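Filau Allotment and Garden Society – Members' Forum
Section: Watering and Irrigation
Topic: Inverted bottle feeders for absence periods

Posted by: bomon_plot14
Aug 16, 2018

Members are invited to comment on the use of inverted drinks bottles for watering container plants during periods of absence. The Society's guidance sheet refers only to capillary matting and to the Eide drip kit, neither of which suits a narrow windowsill. I should be grateful for views on the following points: whether a plain hole in the cap is adequate, whether a tube is preferable, and what size of bottle is suited to a pot of ordinary dimensions.

Reply from: greenhouse_north

A plain hole is adequate in my experience. I have used this method for 9 seasons. The hole should be made with a heated needle, from the inside of the cap outwards, and the bottle should be pushed firmly into damp compost. Dry compost draws the water far too quickly, and the bottle will be empty by the following morning.

Reply from: seedtray_sec

I must respectfully disagree with the previous contributor. A plain hole becomes blocked with compost within days, and the grower who is away from home has no means of knowing it. A short length of tube fitted through the cap keeps the opening clear of the soil. The joint must be a tight one. If air enters around the tube, the rate of flow cannot be relied upon.

Reply from: greenhouse_north

Blockage is prevented by a scrap of nylon stocking placed inside the cap. I accept that the tube has its merits, but it introduces a second point at which a leak may occur. Members with valuable specimens may wish to consider that.

Reply from: plot_608

Both methods have been tried on our landing, where we keep 14 pots over the winter. The tube gave the steadier result. The difficulty was the thin wall of the bottle, which drew inwards as the level fell and then released its water all at once. Prikier sell a rigid reservoir for this purpose, although I consider the price excessive.

Would the original poster confirm which arrangement is under consideration?

Reply from: bomon_plot14

I am obliged to all who have replied. The arrangement I have in mind is the second of the two, with a tube through the centre of the cap.

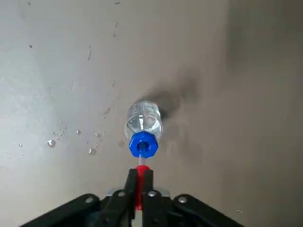
Clear bottle, neck down, with blue screw cap, short tube and red end piece.

I would welcome advice on whether the tube should be longer. The pots in question are fairly shallow.

Reply from: seedtray_sec

For shallow pots I would leave the tube short. Please test the assembly over a basin for 4 hours before it is put to use – a slow drip is easily missed at the first inspection. The neck of the bottle will also require support, as a full bottle is heavy enough to tip a small pot.

Reply from: greenhouse_north

I remain of the view that the stocking method is simpler, but I endorse the advice concerning the basin. A split cane on either side, tied below the shoulder of the bottle, provides sufficient support.

Reply from: bomon_plot14

Noted with thanks. I shall carry out the basin test and report the result under this topic. I should also be glad to hear from any member who has left such a feeder in place through January, in an unheated room.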